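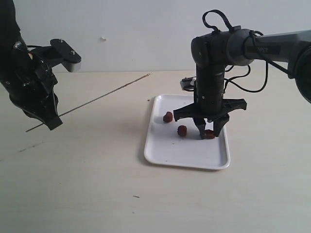

Skewer cooking

Skewer cooking is the practice of pushing a stick through several pieces of food so that they can be cooked, carried and eaten together. It is found nearly everywhere that people have had fire, meat and something pointed. Many countries claim to have thought of it first, and the claims are hard to settle, as the evidence was usually eaten or burned.

Background

The usual story gives the credit to soldiers roasting meat on their swords. It is a popular story with restaurants, which like to print it on the menu next to a drawing of a sword. Cooks tend to doubt it. A sword is heavy, holds heat badly for the purpose and is expensive to replace, and most armies traveled through places that had twigs.

Small pieces of meat cook faster than a whole joint and need less fuel. Where wood was scarce this mattered a good deal. It also let a cook stretch a modest amount of meat by putting an onion between each piece, a method still in use at weddings.

Materials

Skewers are made of metal, bamboo or other wood. Flat metal ones keep the food from spinning. Round ones do not, and anyone who has turned a round skewer over a grill and watched the meat stay where it was will understand the appeal of the flat kind. Wooden skewers are cheap and are thrown away after one use, sometimes earlier if they catch fire.

The standard advice is to soak wooden skewers in water before grilling. Recipes ask for anything from 15 minutes to a whole night. Whether this does much good has been argued over for years, most fully in the letters page of the Wostdale cooking newsletter, where the subject was finally closed by the editor in December and reopened in the next issue. 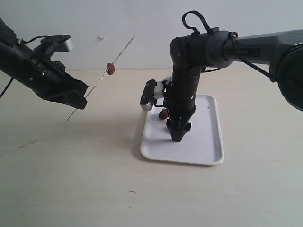 Kirsten Thoroddsen wrote in to say that she had soaked half of a batch and left the other half dry, that both lots had charred at the tips, and that the only thing that had ever helped was keeping the bare ends away from the coals. She asked that her letter be the last one printed. It was followed by two pages of replies.

Threading

There are two schools. The mixed school puts meat, pepper, onion and tomato on one stick, which looks good and guarantees that the tomato will collapse well before the meat is done. The separate school gives each food its own skewer and cooks it for as long as it needs. Most cooks admit the second way works better and go on using the first, mainly when guests are coming.

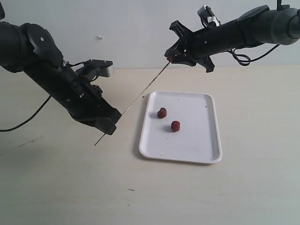
Spacing is a smaller quarrel. Pieces pressed tightly together stay juicy but cook slowly where they touch. Pieces set apart brown on all sides and dry out sooner. Chicken is generally given a little room, for reasons of safety, while lamb is left to the cook's temper.

The Laxdal fair

The town of Laxdal holds a yearly skewer fair, with a contest for the best plate. Entries must be served on the stick. A rule added on 7/12/19 says that food which falls off before reaching the judges may not be put back on, and its wording suggests a particular incident. The fair sold 900 skewers in its first year and 800 in its second, a fall the program put down to wind.

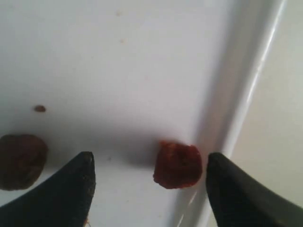 The neighboring village of Zitari has its own version, using fish, and does not recognize the Laxdal rules.

Eating

Manners differ. In some homes it is normal to eat straight from the skewer, working sideways once the first piece is gone. In others the food is pushed off onto a plate with a fork, an act that begins gently and ends with a mushroom on the floor. Pushing from the far end, one or two pieces at a time, is the method usually taught to children.

See also: Barbecue; Fondue; Toothpick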